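Play Food Sets and Pretend Kitchens > Stacking burger keeps falling over, and how do you store the pieces?

Jalholm Parents Board
Category: Toys and Play
13 replies, 264 views

tineke_h
October 2, 2023
We were given a play burger set secondhand. It has a top and bottom bun, a patty, cheese, tomato and lettuce, and no box or instructions. My son is three and wants to build the burger and carry it across the room to serve it. It makes it about two steps. The top bun slides off first and then everything else goes.

Two questions. Is there an order that holds together better? And what do people use to store the pieces? Ours are in a shoebox and the cheese is always at the bottom under everything.

Tineke

c_akande
What's it made of? The plastic ones are slick and will slide no matter what you do. Felt ones stay put. Wood is in between.

tineke_h
Plastic. The buns are hollow, the lettuce is a thinner, softer plastic with a wavy edge.

c_akande
OK. Then put the lettuce down on the bottom bun, flat side up if it has one. Patty on that. The patty is usually the heaviest piece and you want it low. Tomato, then cheese, then the bun. The cheese is flat and the bun has something flat to sit on. If you put the tomato directly under the top bun it rocks, at least with ours, where the tomato is a little domed.

adelino_a
I'd do it the other way. Cheese goes on the patty. That's how a cheeseburger is made and a three-year-old is learning what goes where. Bun, lettuce, tomato, patty, cheese, bun.

c_akande
He's not working a grill. He wants it to stay up.

adelino_a
It does stay up. Cheese is still under the top bun in mine. The only difference between us is whether the tomato is above or below the patty.

c_akande
Fair, I read it too fast. Tomato below the patty was wobbly for us but it will depend on the set.

Adesuwa I.
I run the play corner at the Ezeani Street library two mornings a week and we've had three different burger sets through there. The order matters less than what they carry it on. A dinner plate with a slope to it is the worst, because the bottom bun sits at an angle before you've even started. Use something flat with a lip. Ours is a small metal baking tray from the thrift store. The kids can hold it with both hands and if a piece does slide, it stops at the rim and stays off the floor.

The ones with a nonstick coating chip after a while if they get banged around, so check it now and then. Ours lasted from January until the summer before I swapped it out.

tineke_h
A tray is a good idea. I was giving him a plastic plate from the same bag and it is curved.

danjuma.e
We use a tray as well. One thing to add, a shiny tray is slippery. I cut a piece of shelf liner to fit, the rubbery kind on a roll. The burger doesn't move now. You can wash it in the sink.

Adesuwa I.
Shelf liner works but mine got picked apart. I'd skip it for kids who peel things.

danjuma.e
Mine is five and past that, mostly.

adelino_a
On storage, I gave up on boxes. We keep the layers standing up, mostly on edge, in two rows so you can see each one. I started with a toast rack and the bun wouldn't fit, so now each piece has its own holder. Once the flat pieces are upright he can take exactly the one he wants without tipping the rest out. A shoebox with everything lying flat means digging every time.

It also makes the game better. He takes orders from us ("no tomato") and goes along the rows picking out what he needs.

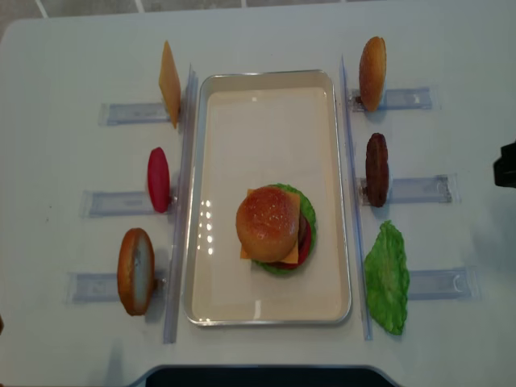 tineke_h
How do you clean the plastic pieces?

adelino_a
Warm water and dish soap, with an old toothbrush for the wavy edge of the lettuce. I wipe the buns with a damp cloth and don't put them under the water. Ours have a small hole in the underside and once water gets inside it is hard to get out again. Everything goes on a towel overnight.

c_akande
Top rack of the dishwasher for the flat pieces here. They've been through plenty of times and they're fine.

danjuma.e
I wouldn't. Our cheese came out curled and it has never sat flat since, and a curled cheese is exactly what you don't want if the burger is falling over already. It depends on the plastic and with a secondhand set you can't tell what you've got.

c_akande
Was it on the heated dry setting? I turn that off.

danjuma.e
It was on, yes. Still not risking the replacement.

Adesuwa I.
We handwash everything at the library. With that many kids I do it after each session, and the toys have to be dry before the next group. If you have a hollow bun that already has water in it, leave it hole side down on a rack for a couple of days. If you see anything black around the hole, throw it out. Buns are easy to replace.

tineke_h
Checked ours. Both buns have a hole and the bottom one rattles a little. No water that I can see. It may be a crumb, or a bead from something else in the bag.

adelino_a
Ours had a grain of rice in it. Shook it out eventually.

c_akande
Going back to the toast rack. We tried a napkin holder and a letter sorter before that. The letter sorter slots are too wide, so the cheese leans over and slides down flat. Whatever you use, the slot needs to be only a bit wider than the piece. A plate rack meant for the cupboard is the best one we've had. The pegs are close together and it doesn't tip when he pulls something out.

Also put it where the child can reach it without leaning over the burger. Ours was behind the "grill" for a long time and he knocked everything over with his sleeve.

adelino_a
Same problem here. I moved it to the left side. He's left-handed and that fixed most of it.

danjuma.e
I think all this is more setup than a play burger needs. We have a mesh bag with a drawstring. It hangs on a hook. Everything goes in it and comes out again on the floor. My daughter spreads the pieces out herself and finds the one she wants.

adelino_a
That works if you don't mind the floor part.

danjuma.e
I don't mind it. Cleanup is one bag.

Adesuwa I.
Both are fine and it depends on the age. The two- and three-year-olds do better when each piece has a spot, and they'll put it back in that spot if you show them a few times. By five they've usually stopped caring about the spots and want to play restaurant with everything at once. I use a rack for the morning group and a bin for the after-school group with the same toys.

For a three-year-old I would also start with fewer layers. Bun, patty, bun. Then add the cheese. Then add the lettuce and tomato when he can carry the short one. A tall stack is hard for small hands even on a tray.

tineke_h
He won't agree to leave out the cheese, but I can probably get away with no tomato.

c_akande
If it still slides, a small dot of the adhesive putty people use for posters, under the top bun. Take it off again when he isn't looking if he tends to put things in his mouth.

Adesuwa I.
Please don't use putty with a three-year-old. It comes off and ends up in a mouth or in hair. I've had to cut it out of hair. If you want something to grip, a flat hook and loop dot stuck down properly is better, and even then I would wait until he's older.

c_akande
OK, I take that back. Mine was six when we did it.

danjuma.e
Does anyone know where to get single replacement pieces? I'd like a cheese that lies flat.

adelino_a
The toy counter in Zilladville had a basket of loose play food last time I was there. Mixed sets, so bring your bun to compare. Sizes vary a lot. I bought a patty that turned out to be wider than the bun.

Adesuwa I.
The Grirthorpe swap table is good for that too. People bring half sets. You can also cut a square of craft felt in orange or yellow. It's flat, it grips the plastic on both sides, and it costs next to nothing. I've done it for cheese and for lettuce. Two layers of felt glued together hold their shape better than one.

danjuma.e
Felt cheese, I'll try that. It might solve the sliding for Tineke too.

tineke_h
Update after the weekend. I bought a small flat tray with a rim and made a felt cheese. The order we ended up with is bottom bun, lettuce, tomato, patty, cheese, top bun, so Adelino's version. He carried it from the play kitchen to the couch and lost the top bun once. It stayed on the tray. He was pleased and so was his grandmother, who has now been served a lot of burgers.

I tried the plate rack for the pieces. He likes taking them out. He doesn't put them back yet. The buns are too fat for it and sit next to it.

c_akande
Tomato under the patty. I'll have to try ours that way again.

adelino_a
Glad it's working. For putting back, I do one piece and he does one piece. It took ours a few weeks.

tineke_h
Will try that tonight. One more thing, does anyone's set come with a pickle? There's a round green piece at the bottom of the shoebox and I can't tell if it belongs to this or to a salad.

danjuma.e
Ours has a pickle. Smaller than the tomato, bumpy around the edge.

tineke_h
This one is smooth. Cucumber, then. It can go in the salad bag.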